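Hand demo group, minutes, 06/12/2020

I opened by going over where we are. We have 805 demos saved for the toothbrush task, and 56 of those need to be done over – mostly my own, sorry! Hunent would like the rest by October.

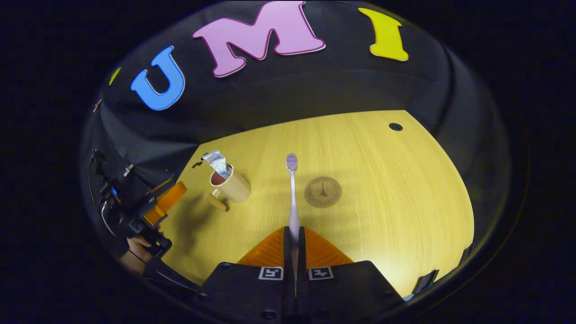 Page last changed: 06/12/2020

Next we talked about grip. I said I like holding the toothbrush upright between the orange pads, with the mug on the left, and everyone was fine with that. The Plinix folks want slower moves near the mug, so we'll try 15 more demos that way.

Remote control got pushed to next time – the Curnurlow room was booked and we had to clear out.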